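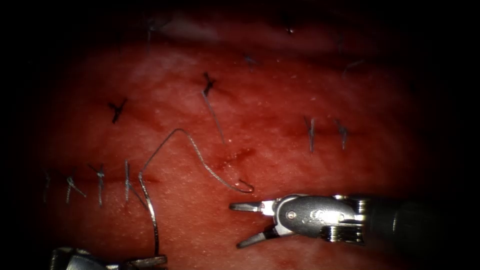
Testplatz Citcombe, rechter Greifer geöffnet vor der Nadel, Faden am linken Instrument

Ticket: Masanja greift bei der Nadelaufnahme zu kurz
Bereich: Nahtautomatisierung / Policy und Datenaufzeichnung
Gemeldet von: Viorica Coman
Bearbeitung: Celeste Esteves
Eröffnet: 8. März 2021
Priorität: hoch
Status: gelöst, Nacharbeit offen

Beschreibung (Coman)

Seit dem Umstieg auf den neuen Aufzeichnungsstand von Bundgate schließt der rechte Arm bei der Nadelaufnahme häufig vor der Nadel. Die Anfahrt sieht sauber aus, die Orientierung des Handgelenks stimmt auch, aber die Backen gehen zu, bevor die Nadel dazwischen liegt. Danach versucht die Policy meist noch einmal nachzufassen und schiebt die Nadel dabei weg. Manchmal dreht sie sich auf dem Gewebe und liegt dann so flach, dass der nächste Versuch keine Chance mehr hat.

In der Versuchsreihe mit dem neuen Modell waren 28 von 50 Aufnahmen im ersten Anlauf erfolgreich. Gewertet wird wie bisher: Nadel im Greifer, vom Gewebe abgehoben, kein Eingriff von der Konsole. Nachfassen zählt als Fehlversuch, auch wenn es am Ende klappt.

Der Einstich und das Durchziehen sind nicht betroffen. Wenn die Nadel einmal gefasst ist, läuft der Rest wie mit dem alten Modell. Knoten wurden in dieser Reihe nicht automatisch gelegt, das macht weiterhin der Operateur an der Konsole.

Erwartetes Verhalten: Backen schließen erst, wenn die Nadel zwischen ihnen liegt.
Tatsächliches Verhalten: Backen schließen zu früh, der Greifer steht dabei noch links oder rechts daneben oder kurz davor.

Umgebung

Policy: Masanja, nur mit Demonstrationen trainiert, kein Nachtraining am Roboter
Eingänge: Endoskopbild, Bilder der Handgelenkkameras, Gelenkstellungen beider Arme
Training: Wullwood, Standardkonfiguration
Aufzeichnung: Bundgate, neuer Stand
Präparat: wie in den vorigen Reihen, Schnitte vor Beginn gesetzt

Eintrag 1 (Esteves)

Danke, habe mir die Fehlversuche angesehen. Mein erster Verdacht waren die Reflexe auf der feuchten Oberfläche. Die Nadel ist klein und glänzt ähnlich wie das Gewebe ringsum, und am polierten Handgelenk überstrahlt das Bild gern. Außerdem liegen in den neuen Demonstrationen mehr alte Knoten im Feld als früher, und kurze Fadenenden können aus der Entfernung wie eine Nadel aussehen.

Bitte einmal mit fester Belichtung und etwas weniger Licht wiederholen, sonst nichts ändern. Gleiches Modell, gleiche Startpositionen.

Eintrag 2 (Coman)

Wiederholt. Ergebnis: 27 von 50. Die Bilder sind besser, das Verhalten ist dasselbe. Verwechslungen mit Fadenenden habe ich keine gefunden, der Greifer fährt immer zur richtigen Stelle. Er ist nur zu früh zu.

Auffällig ist noch etwas: Wenn ich die Geschwindigkeit der Arme in der Steuerung halbiere, trifft er deutlich öfter. Das habe ich nur von Hand probiert und nicht als Reihe gefahren, die Werte gehen also nicht in die Auswertung.

Eintrag 3 (Esteves)

Der Hinweis mit der Geschwindigkeit passt nicht zu einem Bildproblem. Wenn es an der Erkennung läge, dürfte langsameres Fahren wenig ändern. Das spricht eher für einen Zeitversatz zwischen Bild und Bewegung in den Trainingsdaten.

Kannst du ein paar Episoden roh exportieren, ohne den Abgleich, den Bundgate beim Speichern macht? Am besten solche, in denen sich beide Instrumente im Bild bewegen und die Nadel übergeben wird. Daran lässt sich der Versatz am leichtesten ablesen, weil das Öffnen der Backen in Bild und Gelenkdaten ein klares Ereignis ist.

Eintrag 4 (Coman)

Export liegt im Projektordner, fünf Episoden mit Übergabe. Bei einer fehlt der Anfang, die Aufzeichnung wurde zu spät gestartet. Der Rest ist vollständig.
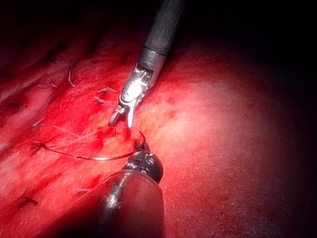
Für die Übergabe habe ich jeweils notiert, in welchem Bild sich die Backen sichtbar zu öffnen beginnen, und das gegen den Winkel aus den Gelenkdaten gehalten. Beim Endoskop stimmt beides überein. Bei den Handgelenkkameras hinkt das Bild hinterher, und zwar in allen Episoden um denselben Betrag.

Eintrag 5 (Esteves)

Bestätigt, ich komme bei den Handgelenkkameras auf 100 ms. Der Versatz ist konstant, kein Drift über die Episode.

Ursache: Der neue Stand von Bundgate stempelt die Bilder dieser Kameras beim Eintreffen im Aufzeichnungsrechner und nicht mehr bei der Aufnahme. Das Endoskop hängt an einer anderen Karte und behält seinen ursprünglichen Zeitstempel. Beim Zusammenführen wird dann das zeitlich nächste Bild zu jeder Gelenkstellung gesucht, und für die Handgelenkkameras ist das immer ein zu altes.

Die Policy lernt dadurch, den Schließbefehl an ein Bild zu koppeln, auf dem die Nadel noch vor den Backen liegt. Auf dem Roboter kommt dasselbe Bild frischer an, weil dort nicht über die Aufzeichnung gegangen wird, und der Befehl fällt zu früh. Bei langsamer Fahrt ist der Weg in der fehlenden Zeit kürzer, daher die bessere Trefferquote von Viorica.

Maßnahmen:
Zeitstempel in Bundgate wieder aus der Kamera lesen.
Vorhandene Episoden umrechnen, Gelenkdaten bleiben unverändert.
Masanja auf Wullwood neu trainieren, Konfiguration und Startwert unverändert, damit der Vergleich gültig bleibt.

Eintrag 6 (Esteves)

Umrechnung ist durch. Stichprobe an den vier vollständigen Episoden aus Eintrag 4: Öffnen der Backen fällt in Bild und Winkel jetzt zusammen. Bei der Episode ohne Anfang hat das Skript abgebrochen, sie ist aus dem Datensatz genommen. Training gestartet.

Eintrag 7 (Coman)

Neues Modell getestet, wieder 50 Versuche, Belichtung fest wie in Eintrag 2, Geschwindigkeit normal. Vier Fehlversuche, alle anderen Aufnahmen im ersten Anlauf.

Zu den vier: Zweimal lag die Nadel mit der Spitze unter dem Faden, da hat der Greifer beides zusammen gefasst. Einmal war die Spitze im Gewebe und die Nadel ließ sich nicht abheben. Beim vierten ist der Arm vor der Nadel stehen geblieben, den Grund kenne ich nicht. Zu frühes Schließen kam nicht mehr vor.

Einschränkung: Die Reihen wurden an verschiedenen Präparaten gefahren. Die Oberfläche war beim letzten etwas glatter. Ich glaube nicht, dass das den Unterschied erklärt, möchte es aber im Protokoll haben. Für den Bericht würde ich altes und neues Modell noch einmal abwechselnd auf demselben Präparat laufen lassen.

Eintrag 8 (Esteves)

Einverstanden mit der abwechselnden Reihe. Bitte die Reihenfolge vorher auslosen und die Startlage der Nadel protokollieren, dann können wir die Fälle mit Faden über der Nadel getrennt auswerten.

Die beiden Reihen aus der Beschreibung und aus Eintrag 2 bleiben im Archiv, werden aber als fehlerhaft synchronisiert gekennzeichnet. Sie dürfen nicht als Vergleichswert für die Methode zitiert werden. Wer seit dem Umstieg eigene Modelle auf diesen Daten trainiert hat, muss den Datensatz neu ziehen.

Offen

Prüfung beim Start der Aufzeichnung: Backen einmal öffnen und schließen, Versatz je Kamera berechnen, bei Abweichung nicht aufzeichnen (Esteves, bis Mai)
Abwechselnde Reihe auf einem Präparat (Coman)
Arm bleibt vor der Nadel stehen: eigenes Ticket, wenn es sich wiederholt
Episoden mit fehlendem Anfang beim Export melden – derzeit fällt das erst beim Umrechnen auf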